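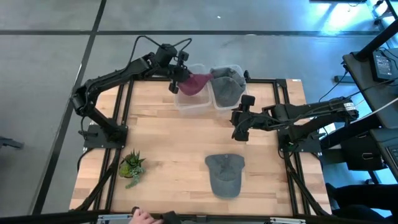 Gorra gris en un recipiente transparente, sobre mesa de madera.

Comprobación del nivel de aceite en el Corside Onow

El fabricante recomienda efectuar esta revisión cada 1000 kilómetros y siempre con el motor parado.

1. Estacione el vehículo en llano y espere unos minutos.
2. Extraiga la varilla, límpiela e introdúzcala hasta el tope.
3. Retírela de nuevo y lea la marca.
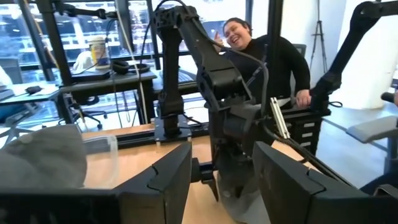
Si el nivel queda por debajo del mínimo, añada aceite Clerow en pequeñas cantidades – nunca más de 500 mililitros seguidos – y repita la lectura. Apoye el envase y el embudo en una mesa de madera clara como la de la fotografía, próxima al vehículo. Cierre el tapón antes de arrancar.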